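Folding by Hand, Teaching by Hand: Automation and the People Who Feed It

Project report, Work and Technology seminar, Tommont College

When our group picked this topic we were picturing a factory, with big orange arms and a fence around them, and people on the other side worrying about their jobs. What we ended up with was a bedroom, a pile of clothes and a pair of hand-held grippers, and I have to say it was a lot more interesting (and a lot harder on the shoulders) than any of us expected.

Sezer is a small company that wants to sell a laundry-handling robot to hotels and care homes. The project is called Wuvis. Before the robot can fold anything, people have to show it how, over and over, with a gripper in each hand, so that every movement is recorded the way the robot would have to make it. The workers do this in ordinary furnished apartments, because a robot that has only ever seen a lab table is no use in a real home. We followed the work through October.
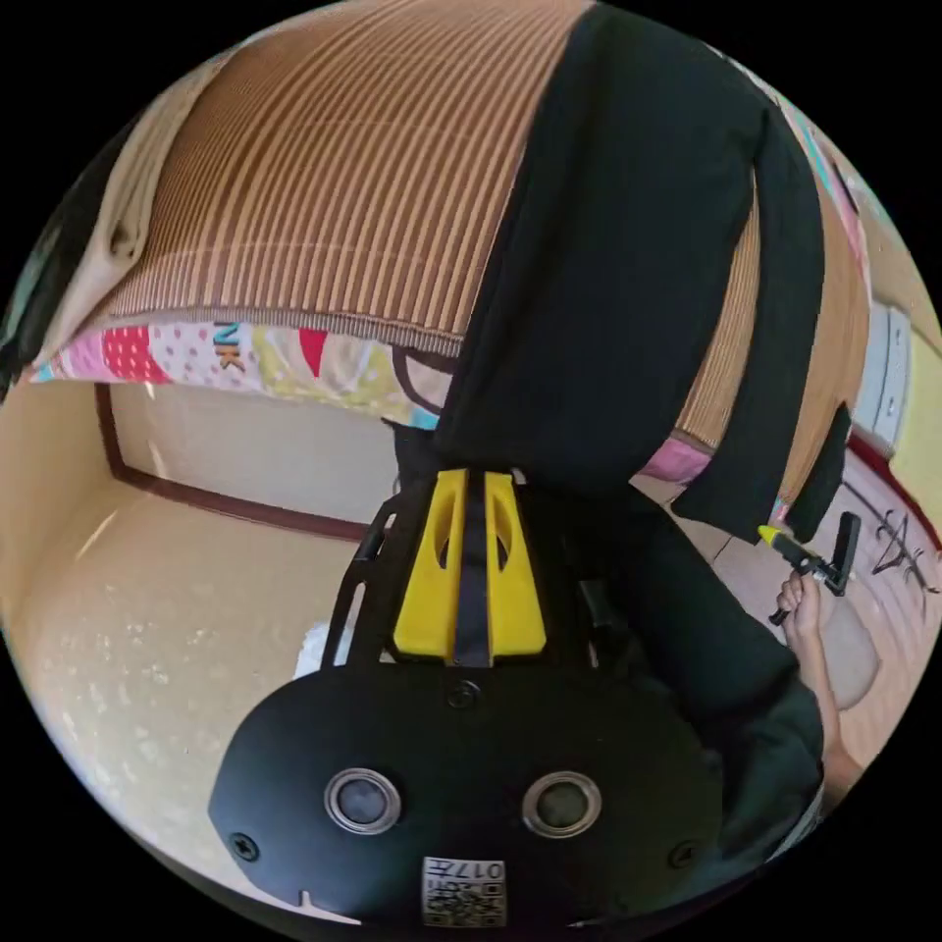 Figure 1. The two grippers at the bedside, with black fabric on the striped mat.

The first thing we wanted to know was what this does to a person's working day. Three of the workers we talked with had come from hotel housekeeping, and all of them said the new job was lighter on the back and heavier on the head. A housekeeper folds without thinking. With grippers you have to think about every pinch, you can't smooth a crease with your palm, and you go slowly enough that the recording is clean. 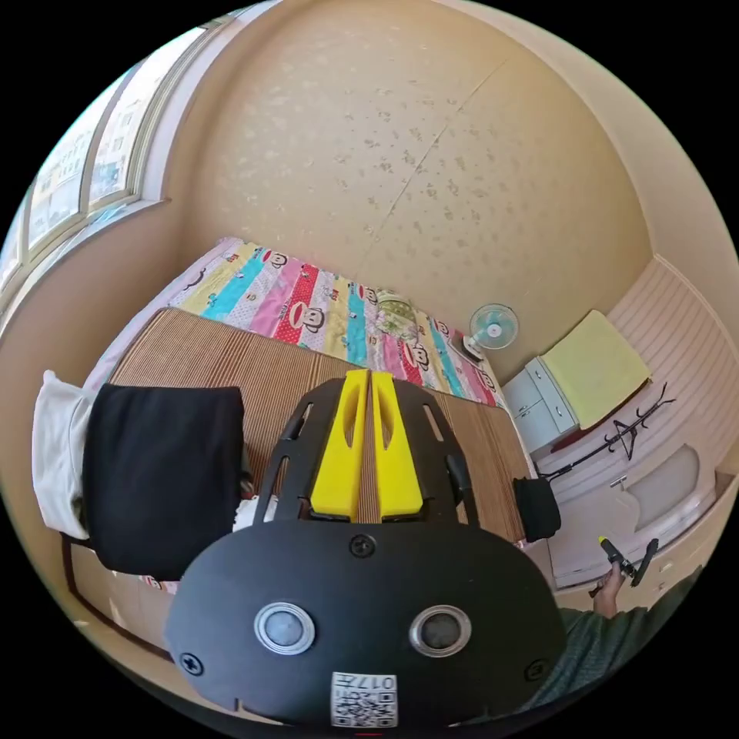 Figure 2. Bedroom used as a workplace, seen from the worker's side of the bed.

The apartment matters more than we had guessed! A shop floor is laid out for the people working on it, and a bedroom simply isn't. There is furniture to get around, and a bed is low, so taller workers bend. One of them told us she'd asked for a bench at Sedau, the company's other site, and liked it very much, but the bed recordings still had to be done on a bed.

Then there is the counting. Our site logged 2,837 accepted recordings during our study and Sedau logged 2,997. Both totals were shared with the workers, and opinions were split right down the middle. Some enjoyed the friendly race. Others felt that a number on a screen had taken the place of a supervisor who used to come by and say the sheets looked nice.
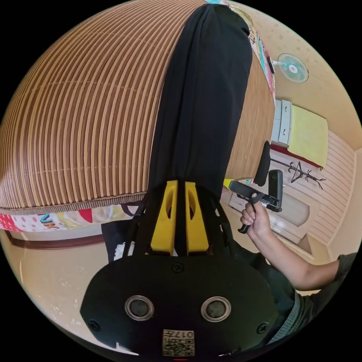 Figure 3. Working at the edge of the bed, one gripper held in the right hand.

We interviewed 11 people in all, and I'd like to thank every one of them for their patience with our very long question sheet. The question that got the longest answers was whether they minded teaching a machine to do a job they used to do themselves. Most didn't, or not much. They talked about sore wrists in housekeeping, and about how proud they were of being good at something fiddly. Trousers came up again and again as the worst thing to handle,
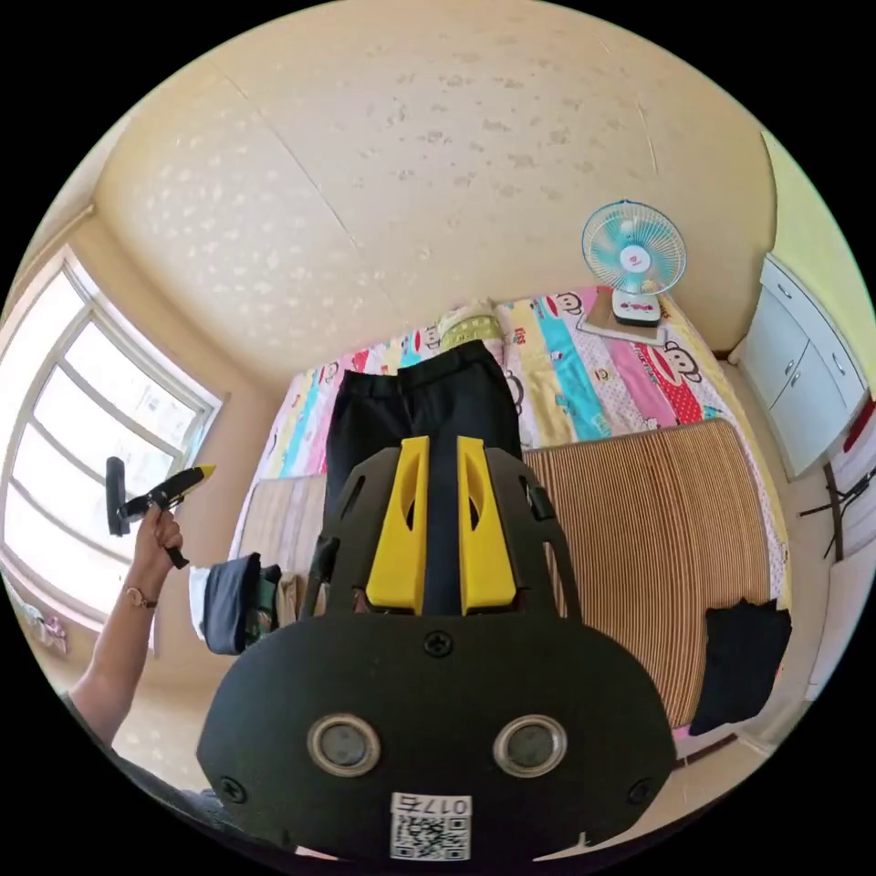

and several people had worked out their own way of dealing with the legs, which they passed on to newcomers during breaks. None of that is in the written instructions. We think it should be, with the workers' names on it, and we said so when we presented our findings to Sezer.

A few worries did keep coming back. The contracts are short, the workers don't know how many more recordings the project will need, and when the robot is finished there may be fewer housekeeping jobs to go back to. The company told us it hopes to keep some of the team on to check the robot's work, but it couldn't yet say how many. We would have liked a firmer answer, and so would they.

Our recommendations are to rotate people between bed and bench during a shift, to pay for the time spent training newcomers, and to tell everyone at the start how long the work is expected to last. The interview questions are in Appendix A and the shift diary template is in Appendix B.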